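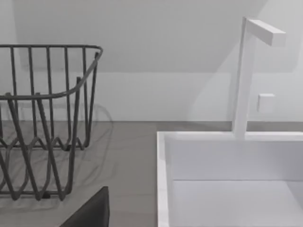
七月灶边信：梅子、酸黄瓜，还有一锅没放盐的汤

各位邻居、各位老朋友：

又到了一年里厨房最热的时候。这封信本来上个月底就该寄出去，可是那阵子青梅集中到货，我每天从早到晚都在挑蒂、洗、晾，晚上坐下来手指头都是皱的，实在敲不动键盘，一拖就拖到了七月。好几位在门口碰见我就问，信呢？信来了，而且因为攒得久，这一封大概会特别长，请大家泡杯茶慢慢看（冰的也行）。

先说青梅。今年的果子比去年小一圈，皮倒是很紧，酸得很有精神。我们一共收了三批，头一批偏生，全部拿去泡酒；第二批最好看，做了糖渍梅和梅子露；最后一批已经泛黄，有几颗带了斑，去掉坏的地方以后煮成了酱。煮酱那天整条走廊都是香的，住在Telaton那栋楼的几位下班经过，循着味道就进来了，一人捧走一小碟，站着就吃完了。我自己最喜欢的其实也是这一批，黄梅煮出来的酱带一点杏子的味道，抹在烤得焦一点的面包上，早饭都能多吃两片。

常有人问我糖渍梅为什么会发酵冒泡。多半是两个缘故，要么梅子洗完没有晾透，要么糖一次放得太少。我的办法是分三次加糖，头一天先放三分之一，等汁水出来了再加，每天把罐子抱起来摇一摇，让底下没化的糖翻上来。如果已经冒了小泡，闻着只是微微有酒气，没有怪味，也没有长毛，可以把汁倒出来煮开，撇掉浮沫，完全放凉再倒回去，往后放冰箱里尽快吃。要是长了毛，不管什么颜色，请整罐倒掉，不要心疼，也不要只舀掉上面那一层。

Piret的酸黄瓜

今年夏天我们这里最热闹的一件事，是Piret Vasiliauskas终于答应教大家做她外婆那一路的酸黄瓜。为什么说终于呢，因为我前年冬天第一次吃到她带来的那一罐，就开始磨她了，磨了一年半，她总说这有什么好教的，黄瓜、盐、水，放着就好了。等她真的站到灶台前面，一讲就讲了整个下午，光是黄瓜该怎么挑就讲了快半个钟头。

她要的是短短的、带刺的小黄瓜，买回来先在冷水里泡一会儿，口感会脆很多。开花的那一头要切掉薄薄一片，她说那里最容易让黄瓜变软。罐底铺莳萝，最好是已经开花结籽的老莳萝，嫩叶的香气撑不了几天；再放几瓣拍过的大蒜，一小片辣根，两三片葡萄叶。买不到葡萄叶的，樱桃叶或者一小撮红茶也可以，要的是里面那点涩味。

盐水的分量，她平时全凭手感，被我们逼着上了秤，一升水配30克盐，用不加碘、不带抗结剂的粗盐。黄瓜要竖着塞，塞得紧紧的，盐水没过去，上面拿个小碟子压住，一根都不能露头。盖子虚掩着，罐子下面垫个深盘接溢出来的水，搁在阴凉的地方。天热的话第三天就可以尝了，那时候半生半酸，芯子还是脆甜的，我个人觉得这是最好吃的时候。Piret不同意，她说那叫没做完，真正的酸黄瓜要等盐水发浑、整根颜色变成橄榄绿才算数。两派在当天就吵起来了，吵得很开心，最后各自抱了罐子回家按自己的来。

还有人问，盐水浑了是不是坏了。浑是正常的，水面上有一层薄薄的白膜也常见，撇掉就行。如果黄瓜变得滑腻发软，或者闻起来发臭，那就不要了。泡过的盐水也别急着倒，Piret家里拿来煮汤，加土豆、大麦和一点胡萝卜，最后撒莳萝。我回家试了一回，照着平日煮汤的习惯先放了一勺盐，咸得没法入口，只好再添水再添土豆，一锅变成两锅，连吃了三天。第二回我学乖了，一粒盐都没放，味道正好。标题里那锅汤就是这么来的。

夏天的罐子，怎么收拾

做腌渍的人，有一半功夫花在洗罐子上，这话我母亲从前老说，我年轻时不爱听，现在天天挂在嘴边。玻璃罐用热水和洗洁精刷干净以后，罐子和盖子分开，倒过来沥着，底下要透气，别直接扣在湿抹布上，那样里面一圈水汽半天都散不掉。要长期存放的果酱，罐子得另外煮过，冷水下锅，水开以后再煮十分钟，捞出来趁热装，别让热罐子碰到冰凉的台面，会裂，我裂过不止一个。

带胶圈的盖子请把胶圈取下来单独洗。胶圈是最吃味道的，装过大蒜的胶圈千万别拿去盖梅子露，去年有一位（我不点名，她自己知道）做出来一整罐大蒜味的梅子露，送给婆婆，婆婆居然喝完了，还夸很开胃。去味道可以用小苏打水泡一个晚上，再放到通风处晾两天，要是还有味，就认命换新的吧，Zuccaro杂货铺一直有卖散装的，口径拿不准就把盖子带过去比一下，店里的人很有耐心。

旧标签撕不干净的，用温水泡软了，抹一点食用油和小苏打，放一会儿再搓。新标签请一定写上里面是什么、哪个月做的。我柜子最里头至今有一罐深褐色的东西，没有标签，看着像酱，也像是糖浆，我每年大扫除都把它拿出来擦一擦，又放回去。

罐子交换架

说到罐子，门厅里的交换架这半年用得很好，谢谢大家。年初搬来Walach这边的时候，架子上只有我带来的九个果酱瓶，孤零零的，如今常常放不下。有几件小事想请各位帮忙：罐口有缺口的不要放上来，哪怕只是很小一点；装过油漆、胶水或者清洁剂的，洗得再干净也不要放；特别大的泡酒坛子请先在本子上写一声，有人要再搬过来，那东西横在门厅里，推婴儿车的就过不去了。

缺的是小号的宽口瓶，就是装一次能吃完的那种。家里若有闲着的，随时拿来。

读者来信

上一封信里我问大家，小时候夏天厨房里最记得什么味道，收到的回信比我想的多得多，有几封写得真好，我念给家里人听的时候嗓子都有点哑。

有一位写的是井水镇西瓜。她外公把瓜装在网兜里吊下去，下午提上来，刀尖刚碰到皮，瓜自己就裂开了，一屋子孩子一起叫。有一位写的是他父亲晒酱，酱缸上蒙着纱布，白天掀开晒，天一阴全家人往院子里跑，谁离得近谁去盖，他说他到现在听见打雷还会下意识地站起来。还有一位只写了两行：“绿豆汤，薄荷叶。奶奶坐在门槛上摇扇子，扇的是我，不是她自己。”

也有不那么诗意的。有位读者说，他记得最清楚的是臭了的鸭蛋，他哥哥把腌坏的那一坛子藏在床底下不敢讲，藏了一个暑假。我看到这里笑得茶都洒了。

这些信我想慢慢攒起来，等秋天印成薄薄一小本，放在架子旁边给大家翻。还想写的请继续写，手写的、打字的都好，画一张也行。不愿意署名就不署，我会照您的意思办。

下一回做什么

下次聚在一起，打算做番茄。到时候本地的番茄应该便宜下来了，可以成箱地买，做去皮番茄和番茄酱两样。Cludus农场答应给我们留80公斤熟透的，卖相不好的那种，煮酱反而合适。听起来吓人，其实煮下去缩得厉害，分到每家手里也就几瓶。请自带围裙、一把顺手的小刀和自己的瓶子，上午九点半开始，煮到什么时候算什么时候，中午有面吃。

怕热的可以挑剥皮的活，坐在窗边，手泡在凉水里，还能聊天。愿意站灶台的，请穿不露脚趾的鞋。带孩子来也欢迎，撕罗勒叶这件事小朋友做得比大人好，就是撕完了往往要吃掉一半。

来的话请提前打个招呼，我好算面条。电话打总机，转分机2158，没人接多半是我手上正沾着东西，请留个言，我擦干手就回给您。

最后附一句，Piret让我转告那天抱走罐子的各位：到了该尝的时候就尝，尝完把盖子盖好，不要每隔两个小时掀开看一次。她说的主要是我。

祝大家夏天胃口好，夜里睡得着。

灶边信编写人敬上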